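Korkport Help > Arms and Grippers > Teaching by hand / remote
Demos of closing on a long bar in Junelum: fingers end up squint, replay misses. How do you drive it in?
Posted by Kiros Chala
Tags: teleop, demos, two-finger gripper, wrist view, simulation

Wrist view in the sim, bar between the fingers:

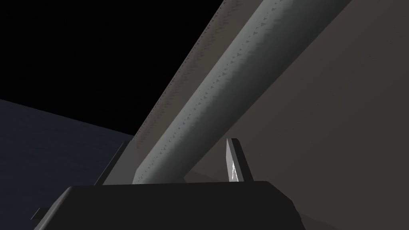 What I'm trying to do

Teach an arm to take hold of a round bar that runs close along a flat panel. Think grab rail. All in Junelum for now, real arm (a Lultholm, two fingers) comes in October if the sim stuff looks any good. I drive it with the hand controller, squeeze trigger to close, record, save, reset, again. Then train on the lot.

What goes wrong

Reaching is fine. Gets near the bar every time. Then the last bit is a mess. Either one finger lands on top of the bar, or it goes in crooked and shoves the bar sideways when it closes, or it just hovers there and never closes at all. The hovering is the worst, it'll sit there till the episode times out.

Recorded 200 demos so far, all by me, mostly on Sunday in one long go. Success when I'm driving is good, I throw away the ones I fluff. But the trained thing manages 2 out of 10 on a good run.

Things I've tried

Training longer. No change, maybe worse.
Slower driving. Felt neater, hovering got worse??
Turned the wrist view brightness up as the bar and the panel are both sort of pale and I can't judge the gap between them. Helped me a bit, not the policy.
Moving the start pose around more. Reaching got better, grasp didn't.

Things I don't know

Whether I should be driving off the wrist view or the side view. I swap between them as I go.
Whether to keep the fluffed ones.
Whether I just need more. Somebody at work said 1,000 and I nearly cried.

Can post the settings if anyone wants them. Writing this on a break so sorry for teh state of it.

Abelardo Valdebenito
Marked as accepted by the poster

Had all three of these with a rail task. Don't record any more till you've sorted how you drive, you'd only be doing them twice.

Hovering first. I'd bet money it's pauses. You get the bar lined up, you stop, you look, you flick to the other view, look again, then squeeze. So for a good stretch of every demo the picture is "bar between fingers" and the action is "do nothing". Then one tiny moment of "close". The policy learns do nothing. And you drove slower, so more nothing. That fits with it getting worse.

Two ways out, do both:

Cut the still bits. Go through the recordings and drop steps where the arm hasn't moved and the trigger hasn't changed. Leave a few in just before the close or it gets jumpy. Junelum has a trim option in the export window, called something daft like idle filter, threshold is set very low by default so it catches hardly anything. Put it up until a replay looks brisk but not jerky. Watch some replays after. If the gripper seems to skip, too far.

Stop pausing. Easier said. What worked for me was deciding the whole path before pressing record. Hand goes out, wrist turns, in, squeeze, pull back. Say it out loud if you have to. Practise it with the recording off until it's boring.

Now the crooked bit. The bar in your view is on a slant, goes up and off to the right. So the wrist has got to have a roll that suits that bar, and it needs sorting out BEFORE the fingers go either side. What I think you're doing (I did) is going in at whatever roll you happen to have, then fixing it once the fingers are round it. Works for you because you can see it and correct. The policy copies the late correction but a bit off, and by then there's no room, finger hits bar.

So the order is

1. Stand off. Fingers fully open, well back from the bar.
2. Roll the wrist till the fingers sit square across the bar. Do it here and nowhere else.
3. Slide so the bar's in the middle of the gap.
4. Straight in along the gripper's own forward direction. No sideways, no roll. If you need a sideways nudge, back out and do it again from 3.
5. Squeeze the moment you're deep enough. Same depth each time, pick something in the wrist view to judge by.
6. Hold the trigger while you pull away. Don't let go early to start the next one, I had a whole batch with a little opening twitch at the end.

Controller setting that helps: there's tool frame and world frame. You want tool frame for step 4 so pushing your hand forward means gripper forward. World frame on a slanted grab is horrible, you end up doing a staircase.

Views. Drive off whatever the policy gets to see. If it's trained on wrist view only and you've been peeking at the side view, you've been using information it hasn't got. Either give it both or stop peeking. I'd give it both. That gap between bar and panel is really hard to judge from the wrist, one finger has to go in behind or beside without scraping, and a side view shows it straight off.

Fluffed ones. Bin the ones where you missed and gave up. KEEP the ones where you were going wrong, backed out, and got it second try. Those are worth more than clean ones as they show it what to do when it's off. I do some on purpose: start crooked, back off, square up, in. Start the recording after it's already gone crooked, so it doesn't learn the going crooked part as well.

I'd rerecord 50... no, sorry, just do a small fresh batch driven like the above, train on those alone, and compare with the old lot before you mix anything. My old ones dragged the new ones down and I had to leave them out altogether.

Kiros Chala

Right. Watched my replays with the step counter on and yes, there's a huge wait before nearly every squeeze. Embarrassing. I'm in world frame as well, didn't know there was another one.

Will do a fresh lot tonight. What do you do about the start pose, fixed or random?

Abelardo Valdebenito

Random, but not silly random. Bar roughly in view from the wrist at the start. Move the bar angle too if you can, otherwise it learns one roll and that's your lot.

Tiruwork Yimer

Just get more data. We had the same on the Bogale arm and it was fine once there was enough. Also check your gripper is calibrated

Ayantu Gebretsadik

Bit late but adding as I've done this by hand on a real arm as well as in the sim, and they're different jobs.

Don't agree more data fixes it by itself. More of the same pauses is more pauses.

Check what the gripper action is. If it's saved as finger position, copying what the fingers did, then on a thick bar the fingers stop when they touch and the recorded "close" is only ever as closed as the bar lets them be. Play that back and you get fingers resting on the bar with no squeeze. Slides off when you pull. Save the command, the trigger value, and it keeps pushing. In Junelum it's the recorder tab, action source, "commanded" or "measured". I've seen it set to measured out of the box. Kiros might not have got far enough to meet this one yet but he will.

Contact in the sim. When you close off centre, one finger touches first. In the sim a fixed bar doesn't give and the arm gets pushed, a loose bar moves. You said yours gets shoved sideways so I'm guessing it's not fixed down. What's the real one going to be? If the real rail is bolted on then fix it in the sim too or you're teaching it a habit that won't carry over.

When you move to the Lultholm, some of this you could do hand guided, i.e. arm goes floppy and you hold the wrist and walk it in. Lovely for getting the roll right, you feel it square up. Downsides:

your hand and sleeve are in the side view the whole time, so do the demo, then play the path back with nobody near and record THAT
the floppy mode is a bit sticky on small moves, so the last push in comes out lumpy
you need a second person on the gripper button or a foot pedal. Elbow does not work, I've tried
keep your fingers out from between the rail and the panel. Somebody will put them there. Speed limit low, stop button in reach of whoever isn't holding the arm

For a rail I'd do the approach by remote and use hand guiding only to find a few good grasp poses, then drive to match those.

Lighting: pale bar on a pale wall is hard for the camera as well as for you. Don't fix it by turning up brightness on your screen only. Vary the light in the sim, vary the panel colour, so it isn't relying on one faint shadow edge to find the bar.

Abrehet Assefa

What threshold did you end up with on the idle filter? Mine chops the squeeze off completely.

Ayantu Gebretsadik

Yours is only looking at arm movement then. Tick the box to include the gripper channel, otherwise it counts the squeeze as standing still.

Kiros Chala

Update. Tool frame on, roll sorted out at standoff, no stopping, idle filter up with gripper ticked. Small fresh batch, old ones left out. Hovering gone. Still lands a finger on the bar now and then when the bar's very steep, so doing some back-out ones for that next. Action source was on measured, Ayantu, so thanks for that. Bar wasn't fixed either. It is now.

Accepted Abelardo's but read both.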